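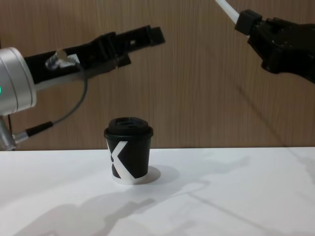 ## 6. Recovery After a Grip Loss Fault (Code 2481)

Fault 2481 is reported when a gripper loses its hold during a cup transfer. Both arms stop and hold position. The grippers may remain above the table while the fault is active.

**CAUTION:** A stopped arm is still under power. Do not reach between the arms until step 2 is complete. A lit indicator on an arm joint does not mean that the arm is safe to touch.

1. Press the emergency stop on the Kerslake control unit.
2. Set the mode key to MANUAL and remove the key.
3. Remove the cup and wipe up any liquid on the table.
4. Check the gripper cable for pinching or a loose connector. If it is damaged, stop here and contact Pleltell Service, extension 3807.
5. Inspect the gripper fingers for residue. Clean them with a dry cloth.
6. Return the key, release the emergency stop and select HOME at reduced speed.

**Note:** Place an empty lidded cup on the table for the first test transfer. Run 4 transfers without a fault before returning the station to service.

Record each fault in the station log. Repeated faults must be reported to Ingeborg Pichler, Equipment Safety.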